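Guardar bolsas de papel de las compras: ¿cuántas son demasiadas?
Foro Casa y orden > Cocina y despensa

nuria_bcn79
En casa tenemos la costumbre de guardar todas las bolsas de papel con asas. Llevo así desde que empezaron a cobrar las de plástico y el armario de debajo del fregadero ya no cierra. ¿Qué hacéis vosotros? Las más bonitas me da pena tirarlas.

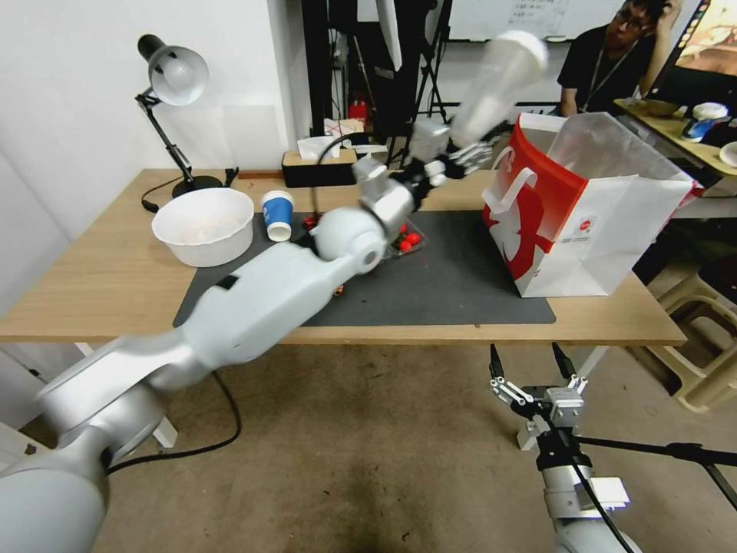

pacomolina
Yo tengo un límite: las que quepan dentro de una sola bolsa grande, puesta de pie entre la nevera y la pared. Cuando entra una nueva, sale la más arrugada y va al contenedor azul. Llevo años con ese sistema y no he echado en falta ninguna.

Dalia Siliņa
Depende mucho del papel. Las de asa retorcida aguantan varias compras si no metes congelados. Las de asa plana se rasgan por la unión a la segunda o tercera vez. Yo solo guardo las primeras y las otras las uso directamente para el reciclaje de cartón.

tres_gatos
Aquí las bolsas de papel tienen dueño y no soy yo. Dejo siempre una abierta en el pasillo. Ojo con las asas, hay que cortarlas porque el gato puede meter la cabeza y asustarse.

nuria_bcn79
Lo de la bolsa grande ya lo intenté. El problema es que acabé con dos bolsas grandes llenas de bolsas.

pacomolina
Entonces no era un límite.

Oksana Prokopenko
No estoy de acuerdo con guardarlas para la compra. Una bolsa de papel que ha llevado comida caliente coge grasa en el fondo y eso ya no va al papel, va al resto (en mi municipio, al menos). Y si la guardas en un armario con humedad huele. Para la compra tengo dos bolsas de tela de Biltix que compré en julio y se lavan a 60. Las de papel las uso una vez y fuera.

vecino_del_4
Oksana, la tela tampoco es gratis. Hay que usarla muchísimas veces para que compense frente al papel. Mi hermana tiene un cajón con bolsas de tela que le regalan en todas partes y no usa ninguna.

Oksana Prokopenko
Yo he dicho que tengo dos, no un cajón.

marisa_r
Para mí sirven para esto:
Forrar el fondo del cubo orgánico.
Guardar patatas y cebollas, por separado y en sitio oscuro.
Envolver paquetes, con la parte impresa hacia dentro.
Llevar los tápers al trabajo.
Con eso las gasto casi al ritmo que entran. Las plastificadas por fuera no me valen para nada de lo anterior.

Dalia Siliņa
Marisa, ¿las patatas no se te grillan igual? Yo las pasé a una caja de madera con rejilla y me duran más.

marisa_r
Se grillan si la bolsa está cerrada. Dobla el borde hacia fuera y déjala abierta. Compro hasta 6 kilos de golpe y llegan bien al final.

j_otero
En el Pärn de mi barrio tenían un cesto en la entrada para dejar bolsas usadas y que las cogiera quien quisiera. Lo quitaron y me pareció mal, porque se vaciaba todos los días. Ahora las llevo a la frutería y me las aceptan siempre que estén limpias.

vecino_del_4
A mí en la frutería me dijeron que no, que por higiene no pueden. Pregunta antes de ir cargado.

nuria_bcn79
Gracias a todos. He vaciado el armario esta tarde y me han salido 59. He dejado doce, todas de asa retorcida y sin manchas. Las demás están dobladas en la entrada y mañana pregunto en la frutería.

tres_gatos
Si te sobra alguna grande, acuérdate de los gatos de alguien.

pacomolina
¿Doce dentro de una, o doce más la de fuera?

nuria_bcn79
Doce contando la de fuera.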